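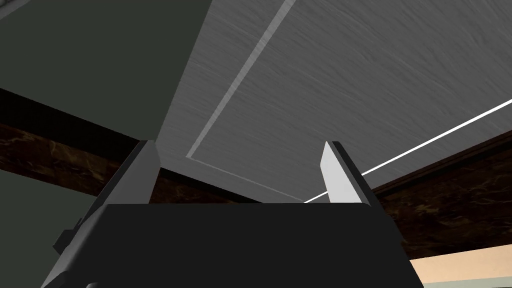

4. Hanging the Juvau range hood filter

Now for the fun part! Your Juvau filter is reversible, so pick whichever face you like best. Brushed metal, like the big gray panel overhead, hides fingerprints well and needs only a quick wipe along the grain.

1. Switch the hood off and let it cool.
2. Slide the back edge in first, then lift the front until it clicks.
3. Tug gently to check the latch.

Note: Soak the filter every 18 days if you fry a lot (it's so worth it!).

Caution: Never run the fan with the filter out.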